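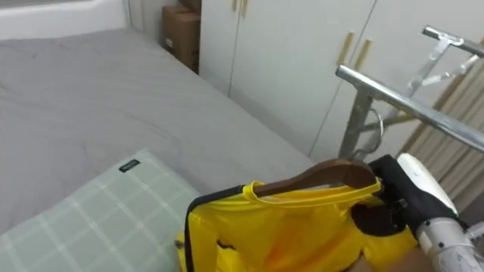
A yellow garment on a wooden hanger, held by a gripper near the rail of a clothes rack.

Caputo sets money aside for two bedroom robots

Flandside residence operator will lease first and decide on buying after the February review 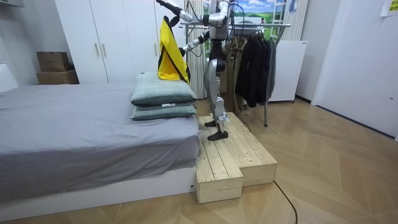
By the Flandside business desk
Posted 5 July 2018

Caputo, which runs furnished residences for students and seasonal workers in Flandside, has put a line in its equipment budget for two robots that would tidy rooms between tenants.

The machines would be leased from Rarkex for one season. A decision on whether to purchase them is planned for February, when the company does its yearly review of laundry equipment, vehicles and furniture.

Amedeo Piras, who is in charge of purchasing at Caputo, said the company has 247 rooms and that most of them turn over in the same few weeks at the end of summer. Cleaning crews are hired for that stretch and are hard to find.

"We can't get enough people for those weeks and we have too many for the rest of the year," Piras said. "I was asked to look at what a machine would cost us if it only did the slow parts of the job. Hanging things up, picking things off the bed, putting pillows back where they go. I wasn't asked to look at bathrooms."

Work is under way in a small furnished bedroom with a bed, a white wardrobe and a metal clothes rack on the floor beside it. Clothing is one of the harder items on the task list. A jacket or a shirt changes shape every time it is lifted, and a hanger has to arrive at the rail at the right angle or it won't catch.

Piras said the budget has been drawn up in separate parts, because the first quote his office received covered only the machines.

The lease is the largest part. Caputo would not give the figure, saying it is still talking with Rarkex about what happens if a unit is out of service during turnover. The company wants a replacement on site the next working day. Rarkex has so far offered a credit against the following month.

The second part is the rooms. The humanoid machine in the test bedroom has been working from a low two-level wooden platform at the foot of the bed, and Caputo has allowed $300 a floor for step platforms of its own. They would be built in the company's workshop and kept in the linen closets. Piras said he would sooner find out that the platforms aren't needed, but he has been told to plan on them.

Power is another item. A cable runs across the floor in front of the platform in the test room, and the company does not want cables in a corridor where people are moving suitcases. An electrician has been asked to price extra outlets low on the wall in the older building. The newer building has enough of them already.

The third part is staff time. Pirnow, a training outfit that Caputo already uses for its lift truck tickets, has quoted for a course for five employees. They would learn how to set up a room before a machine goes in, how to stop it, and what to write down when something goes wrong. Wages for the days they spend on the course are in the budget as well. Piras said those were left out the last time the company bought equipment, an automated folding line for the central laundry, and the overrun had to be explained to the owners.

Some of the planning is about furniture. Caputo replaces a share of its beds and wardrobes every year and had intended to let each building choose its own models. Purchasing now wants one type of bed base and one type of wardrobe handle across all buildings, starting with the next order - a change that would go ahead even if the robots do not.

Clothes racks are less settled. Freestanding racks are cheap and tenants like them, but they get moved. A fixed rail would always be in the same place, and it would also leave holes in the wall when it came out. Building managers have been asked to send in their preference by the end of the month.

There are limits to what the company is prepared to pay for. The lease request says the machines are to be used only in rooms where the tenant has already moved out and handed in the key. Items left behind would be hung or set on the bed for a staff member to log, and nothing would be thrown out by a machine. Piras said that part of the request came from the front office, which handles lost property and did not want to spend the fall looking for somebody's coat.

Asked about jobs, he said the seasonal crew would be the same size this year. What happens after that depends on the review.

"If it takes a person standing there the whole time, then we've bought a very expensive coat stand and we'll send it back," he said. "I've put down the hours we'd need to see before I would sign for a purchase. Rarkex has that number and so do the owners."

He would not say what the number is.

The request also asks Rarkex for a parts list with prices, covering grippers and cables in particular, and for written confirmation that parts will stay available after the lease ends. Caputo has had trouble with that before - two of its floor scrubbers are parked for want of a battery that is no longer made.

Rarkex is to return its revised quote before the long weekend. If the terms are accepted, the first machine would go to the older building once the outlets are in, and the second would follow when the employees have finished the Pirnow course. Rooms on the ground floor would be done first, as the service elevator in that building is booked for repairs until fall.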